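3.2 The tidy-the-desk task

We went round and round on what the two arms should be asked to do. The first idea was folding tea towels, which lasted one afternoon. Then came stacking, which was fine but used one arm at a time, and the whole point of the module is that students have to make two arms share a table without getting in each other's way. Delphine Nakamura suggested felt-tip markers and plastic cups one Sunday, over a very messy kitchen table (hers), and that was that.

The rules fit on a sheet of paper. A team gets a handful of coloured markers, two cups and a few bits of clutter, and has to end up with the markers in the cups. Either arm may pick up any marker. A marker may be handed from one gripper to the other. If a cup is on its side, the team can stand it up or work with it as it is, and I was delighted by how differently people felt about that! Team Rollora wrote a whole cup-righting routine before they had picked up a single pen. Team Mullov went straight for the markers and said they'd worry about cups later.

Markers turned out to be a lovely object for teaching. They're cheap, they survive being dropped, and students already know what they ought to look like in the hand. They also roll, they point in awkward directions, and a gripper that closes a little off-centre will tip one over instead of lifting it. The cups are harder than they look too — thin, light, see-through plastic gives the depth estimate very little to hold on to. We left the Rubik's cube and the desk lamp on the table for most sessions as things to plan around, neither of which scores any points. Figure 4 gives an idea of the sort of layout the teams were dealing with.

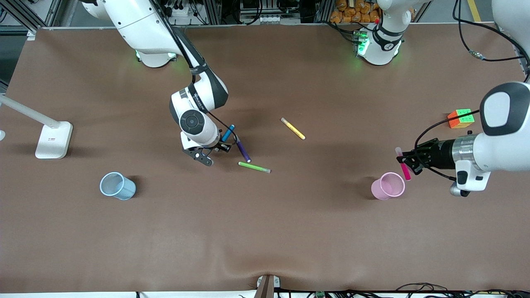
Figure 4. Marker task with both arms over the table. The gripper at the right has a pink marker upright beside the pink cup; the other is next to the blue marker. Both cups are on their sides.

Each team recorded its own demonstrations by teleoperation, and we ended the term with 400 usable ones across the class. I say usable because we threw out more than 50 where the recording had stopped early or somebody had leaned on the wrong key. I'd budgeted one session for collecting and it took three. If you're planning something similar, please double whatever you've got pencilled in (and book the room for the evenings as well, when it's much easier to get a long run without another class wanting the space).

The part I enjoyed most was watching teams argue about which arm should do what. Our starter code, which we call Tillman, splits the table down the middle and gives each arm its own half. It's safe and it's dull, and a marker lying across the line confuses it completely. Team Veruno binned the split in their second week and let whichever gripper was nearer go first, with the other one holding still until the way was clear. They had a couple of heart-stopping near misses and then a policy that was noticeably smoother than anyone else's. Team Mullov kept the split but added a handover near the centre, and spent so long on that handover that I had to remind them about the rest of the task.

For the final assessment we ran 174 trials, shared between the teams, with the layout set out from a printed sheet so that everyone faced the same mess. A trial counted as a success only when every marker was in a cup at the end, which I now think was harsh. Plenty of runs placed all the markers but one and scored nothing, and the students were (quite rightly) cross with me. We've since gone back through the recordings and given part marks per marker, and those are the scores used in Section 4.

One small thing for anyone copying the setup. Choose a plain matte covering for the table and keep it the same all term. We swapped ours in December, thinking nothing of it, and two teams lost most of a week wondering why a policy that had been behaving itself had suddenly started closing its gripper on thin air. They did get a very good paragraph on domain shift out of it for their reports, so I've been forgiven, I think.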